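The Two-Second Rule

Lech Tokarz had written 106 rules by the time Zandgate asked him to cut them down to 60.

The request came in a short message with no greeting. Zandgate was buying twelve cells from Drakar, and Zandgate's people had read the operating standard and found it too long. They did not say which rules they wanted gone. They wanted 60, and they wanted them before the end of August.

Tokarz printed the standard and took it home. He had worked on it for most of three years, first at Phillips and then at Drakar after Drakar bought the Phillips office and kept four of the staff. He knew most of the rules by number. Rule 1 said that a person must be named as responsible for each cell before power is applied. Rule 106 said that the standard must be reviewed once a year. He thought he could lose Rule 106, as he would review it anyway.

The first thirty were easy. Some of them said the same thing twice. There was a rule about keeping the stop button clear, and another about not hanging coats on it, and he joined them. There was a rule about footwear that belonged in somebody else's document. He crossed out a rule about radio music that he had added after an argument with a man named in no record, and he felt a little ashamed that it had stayed in so long.

By the second evening he had 71 left and he did not want to cut any more.

In the morning he went to see Isetti, who ran the simulation desk on the second floor. Isetti tested every rule before it went into the standard. She would set up a task, write the rule into the controller, and run the task until something went wrong or until she was satisfied that it would not. She had a log of every run. Tokarz had never asked to see it.

"Which rules have never done anything?" he asked.

"What do you mean, done anything?"

"Changed how a run came out."

She looked it up. It took her most of the morning, and he sat in the spare chair and read the standard again with a pencil. When she finished she gave him a list of nine. Rule 44 was on it.

Rule 44 said that the arm must hold still for 2 seconds above a hand tool before it goes down to pick it up. Tokarz had written it at Phillips. No accident was behind it. He had been watching an arm pick up tools one afternoon and had noticed that the person at the bench could not tell what it was going to do next, and he had thought that 2 seconds would be enough for a person to see it and say something.

"It costs time," Isetti said. "Zandgate will have counted it up. It's probably the one they're really after."

"How many runs have you done with it?"

"With Rule 44 on? 867."

"And it never mattered."

"There's no person in the runs," she said. "There's an arm and a tool. The arm stops for 2 seconds and then it picks up the tool. If I take the rule out, it picks up the tool 2 seconds sooner. I can't see how it would come out any other way."

He asked her to run it for him once, with the rule on. She pulled the keyboard toward her and started it.
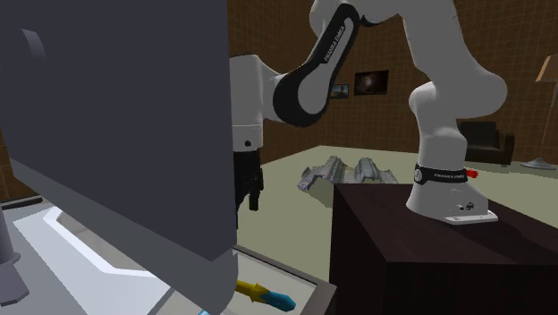 He watched it through to the end and then asked for it again. The second time he counted under his breath. He had written the number down years ago and had never sat in front of it and waited it out. It was longer than he had thought. He had time to look at the tool and at the fingers, and to think of the word "stop," and to decide that he did not need to say it.

"Do you want to see it with the rule off?" Isetti asked.

"Yes."

She ran it. He said it was hard to follow, and she said that was because he was used to the other one, and he agreed that it might be.

"Put me in it," he said.

"In the run?"

"Give me a key to press. You move the tool around between runs, and some of the time you send the arm to the wrong place. Don't tell me when. I press the key if I think it's wrong."

It was not a proper test and she told him so. One man who had written the rule should not be the one to judge it. But she set it up, and they did it until lunch, half with Rule 44 on and half with it off. With the rule on, he caught the wrong moves before the fingers closed. With the rule off he caught a few of them, late, and twice he pressed the key when there was nothing wrong at all - and after that he began to hold back and press it less.

Isetti wrote the results in the log, with a line beside them that said who had been pressing the key. Then she had two people from the purchasing office do the same thing after lunch, without telling them what the rule was. They were slower than Tokarz. The difference between the two halves was larger.

"So it does something," he said.

"It does something when there's a person. I should have had that in from the start." She scrolled back up the list. "I'd want to do the other eight again too."

That took nine working days. Of the eight, five made no difference to anybody, and Tokarz crossed them out. The other three stayed. He joined a few more where they overlapped, and gave up a rule about label colors that he had always liked, and came down to 61.

He spent an hour on the last one. He could have put Rule 44 and Rule 45 into a single sentence with a semicolon, and it would have counted as 60. Rule 45 said how fast the arm could go down once it had finished waiting. But people at a bench did not read past semicolons. He had seen them not do it.

He sent Zandgate the standard with 61 rules in it, and a page at the back on Rule 44 with the results from the three people and a note on how the test had been done and what was weak about it. He wrote that he had been asked for 60 and that he could not find another one to remove. If they could, they should tell him which.

The answer came four days later and also had no greeting. They had a question about Rule 12. They wanted to know if the name of the responsible person could be kept on a screen, or if it had to be on paper.

Tokarz wrote back that either would do, as long as it could be read from the door.

© February 25, 2024. All rights reserved. | Contact | Back to top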